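**Wrist camera on the Jasten gripper vs. the Plirnine - worth swapping?**

**tolva56**
I have both grippers on the same arm this month. The Plirnine closes softer and the fingers are easier to change. The Jasten has the better camera mount, but the cable arches up over the body and I don't trust it on fast wrist turns. Has anyone run one for a long stretch?

**mk_rails**
2344 cycles on the Jasten, same cable. I added one clip at the wrist and left it alone. I'd worry more about exposure. Mine goes to mush any time there's a white wall in view.

**tolva56**
Mine does better than that. I left exposure on auto and tipped the wrist up at the shelves.

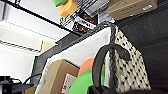

*Jasten wrist cam, auto exposure, wrist tilted up toward the shelving*

The pegboard holes by the headphones are clear enough for me. The label on the white box up top is not. I read it as NO41 but wouldn't swear to it.

**dunmore_j**
I disagree that it's fine. The right third is close to black and the white panel in the middle is very bright. If you have to pick something dark off that side you'll get nothing. Lock the exposure.

**mk_rails**
Locking it just moves the problem. The Rirnosen controller lets you save an exposure per pose - firmware 1363 or later.

**dunmore_j**
Per pose is fine if your poses never change. Ours do.

**tolva56**
I'm on 1363 already, so I'll try that first. The Plirnine goes back on in January either way.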